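Veronika Bachmann is already rearranging the table when I get to her studio in Wemden, and she doesn't stop to say hello so much as wave a saucer at me. "Hold this," she says. "Tell me if it wants to be on the left."

I think it does. She thinks so too, and off we go.

Veronika has been styling tabletops for seven years, mostly for small pottery makers like Kouris, and she is gloriously stubborn about surfaces. Marble patterns are her big love. "People go for plain white because they think it's safe," she tells me, "and then a white saucer just disappears on it! You want a bit of tan, a bit of brown, some veining. The plate needs something to sit against."

She likes her saucers small and nearly bare – a tiny flower in the middle and nothing on the rim. I ask if she collects them. Big laugh. "I stopped at 1,000. Riku made me stop."

Riku Kaneko shares the studio and does the paperwork side, and he wanders over with two coffees (neither one for Veronika, who doesn't drink it after noon). He is the one who got her into mesh. She used to put a vase behind everything, and in April he talked her into trying perforated white pieces, folded into zigzags and stood on end.

"I hated it for a day," she says. "Then I couldn't leave it alone. It's all those little holes, like honeycomb. You get height and you can still see through it."

"She hated it for a month," says Riku.

So how far apart should two things be? I have a kitchen table at home that looks like a yard sale, so I'm asking for myself, really. Veronika says to put one thing left of center, one thing near the right edge, and then sit on your hands. "Everybody wants to fill the middle. Leave it! Have your tea, come back, and if you still want a third thing, fine, put it down."

I went home and took six things off my table. The candlesticks went back on by dinner.

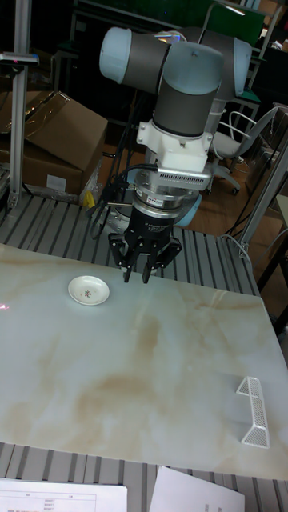 Photo: Riku Kaneko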